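2022-02-17 工坊记录 《冬天的故事》

上午到得早，暖气没到，先把昨天没写完的补上。

熊的问题。导演昨晚又改主意，第三幕那头熊不要影子了，要“真的熊，但不要太真”。我把这句话抄在白板上，到中午没有人能翻译。Lerato Ntuli 的意见是做半身：头、两只前爪、一块披毛，剩下的交给灯光和安提戈努斯的惨叫。我同意，主要是同意惨叫不归我们部门。

头部骨架用旧的藤条，去年《暴风雨》剩下的那捆，泡了一夜，弯得还算听话。下颌的铰链试了两种。Careck 的那种开合顺，但每次合上都“嗒”一声，像熊在打字。换成皮条，声音没了，嘴也合不严，看着有点憨。先用皮条，憨比打字好。

毛料：Wateo 送来的样布颜色偏红，在暖光底下像一只很大的狐狸。退回去要深一号的。对方回信说深一号的叫“秋栗”，我查了，秋栗更红。已回信，附了一张真熊的照片。

赫米温妮的台座。Vinby 剧场的台口比我们排练厅窄，台座原来的宽度过不了侧幕，只能拆成两截，到后台再拼。拼缝朝后。女演员要在上面站着装雕像，从揭幕到“下来”那句，昨天掐表，她站住了，台座没站住，左后角晃。垫了两片毛毡，今天再试还晃，下午把左后脚拆下来重锯。锯短了一点。于是右后脚也锯了一点。大家都知道这样下去会怎么样，所以我把锯收起来了，改用可调脚。

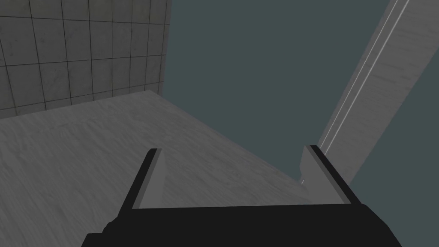
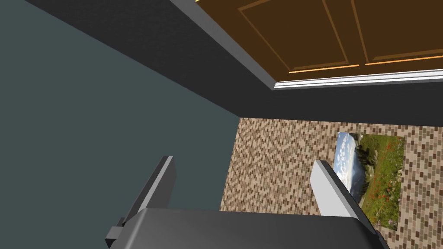 两幅都是电脑渲染图，底部是一副夹爪。

幕布。西西里那场的底幕送去做阻燃，Amaral 报价 2000，和上次一样。上次他们还把幕布叠着送回来，折痕到首演都没烫平，评论里有人夸“宫廷墙面的压抑肌理”。这次写明要卷着送。如果还是叠着来，就再等一次夸奖。

波希米亚那场的羊：原定 18 只，导演看了侧台的空地以后减成 2 只。减得好，可是昨天已经把羊耳朵全剪出来了。多的耳朵装袋，写了“羊耳，勿扔”，放在上层架子。往年那袋“驴耳，勿扔”还在旁边，《仲夏夜之梦》的，标签都黄了。

“时间”那位的沙漏：玻璃的不敢用，上台要举过头顶再转身。亚克力的轻，但沙子贴壁，流到一半停住，十六年就过不去。Lerato 建议里面不装沙子，反正第五排往后看不见。我说前四排买的票更贵。暂定换粗一点的砂，烘干再灌，明天看。

雷声板挂好了，吊点往里挪了一掌。新来的实习生敲得很有感情，隔壁剧组过来问了两次是不是有事。排练时改用木槌包布，正式演出再放开敲。

国王的信（神谕那卷）要多备几份，每场都撕封蜡。封蜡用真蜡太脆，掉渣，庭审那场的地板又是深色，散场以后像有人吃过饼。试了热熔胶混红颜料，撕起来声音不对，太安静。列昂特斯的演员说他可以用嘴补一个声音。没有采纳。

搬运单还没定。7月要把整套景送去露天场，台座和底幕走第一车，熊跟车，别压在箱子底下，去年海豚就是这么扁的。露天场没有吊杆，雷声板得另搭架子，这件事我上个月提过，会议纪要里写的是“届时再议”。

明天要做的：
可调脚到货，换上，左后角先试
沙漏换砂
熊的右爪，左爪已经缝好，但拇指缝到外侧去了，Lerato 说熊没有人会数拇指，我还是想拆
问 Wateo 到底有没有不红的棕色
胶枪又不见了，谁拿的放回第二个抽屉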